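Chapitre 6
Lire un conditionnement : ce que dit la boîte avant la notice

Objectifs. Repérer les mentions d'un emballage extérieur. Distinguer nom de marque et nom de la substance. Savoir quoi faire d'une boîte rédigée dans une langue qu'on ne lit pas.

Prérequis : chapitre 4 (voies d'administration), et les abréviations du chapitre 5. Si c'est flou, y retourner d'abord, dix minutes suffisent.

6.1 Pour démarrer

Officine Lüthi, un matin de septembre, neuf heures. Une cliente vide un sac en plastique sur le comptoir. Des boîtes entamées, deux plaquettes sans boîte, un flacon dont l'étiquette a pris l'eau. Elle veut savoir ce qu'elle peut garder. L'apprentie prend la première boîte, cherche la date, ne la trouve pas, la retourne, cherche encore. Date au dos, en relief, presque illisible sans lumière rasante. Situation banale. On la reprendra tout au long du chapitre.

Une boîte, c'est d'abord un document. Court, serré, réglementé. Tout y est placé selon un ordre, mais cet ordre change d'un pays à l'autre et parfois d'un fabricant à l'autre. D'où l'intérêt d'une méthode de lecture fixe, toujours la même, même quand on croit connaître le produit.

6.2 Les mentions de base

Nom du médicament. Souvent deux noms : le nom commercial, en gros, et la dénomination commune, plus petite. Dans nos exercices on utilise deux noms commerciaux, Stusel (comprimés) et Davero (sirop). Retenir que le gros caractère n'est pas l'information la plus utile.

Dosage. Par unité de prise, pas par boîte. Erreur classique des débutants : lire 350 mg sur une boîte de Stusel et croire qu'il s'agit du contenu total. Non. Par comprimé.

Forme. Comprimé, gélule, sachet, sirop, suppositoire. Un comprimé effervescent avalé tel quel, ça arrive plus souvent qu'on ne pense.

Numéro de lot et date de péremption. Imprimés ou frappés, en général sur un rabat. Quand seuls le mois et l'année figurent, le produit s'utilise jusqu'au dernier jour du mois indiqué. Attention aux flacons : une fois ouvert, un autre délai court. Pour Davero, 31 jours. Noter la date d'ouverture sur l'étiquette, au stylo, lisiblement.

Conservation. Température, lumière, humidité. La salle de bain est un mauvais endroit, la boîte à gants aussi.

Statut de délivrance. Avec ou sans ordonnance. Le sigle OTC (de l'anglais over the counter) signale la vente sans ordonnance ; on le rencontre sur des emballages de plusieurs pays. Vente libre ne veut pas dire sans risque : interactions, cumul de doses, grossesse, insuffisance rénale. Voir 6.5.

6.3 Les boîtes venues d'ailleurs

Voyage, famille, achat à distance : beaucoup d'armoires à pharmacie contiennent au moins un produit étranger. On ne devine jamais. Ni à la couleur, ni au dessin, ni à la forme du comprimé. On cherche dans cet ordre : la dénomination commune en caractères latins si elle existe, un chiffre suivi d'une unité, le code-barres, le nom du fabricant. Puis on demande à quelqu'un qui lit la langue ou on interroge une base de données. Pas d'identification certaine, pas de prise.

Les sigles voyagent mieux que les mots, mais ils ne renseigne que sur le statut dans le pays d'origine. Un produit libre là-bas peut être soumis à ordonnance ici, ou ne pas être autorisé du tout. Le sigle ne dispense donc d'aucune vérification.

Même prudence pour les associations. Un seul comprimé peut réunir plusieurs substances, et c'est parfois la deuxième qui pose problème : le bicarbonate de sodium, par exemple, apporte du sel, à surveiller en cas d'hypertension ou de régime sans sodium.

6.4 Activité de départ

Par deux, durée libre. Prendre le plateau d'emballages vides du kit Plateo. Pour chaque emballage, remplir la grille de 9 lignes en fin de chapitre. Laisser vide ce qui manque, ne rien completer de mémoire. Comparer ensuite avec le groupe voisin. Les désaccords portent presque toujours sur la date et sur le dosage ; les garder pour la discussion.

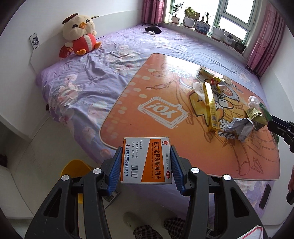 Fig. 6.1 Boîte de médicament portant un nom en chinois, le sigle OTC et un code-barres.

Contact : voir page de titre | © Tous droits réservés | Haut de page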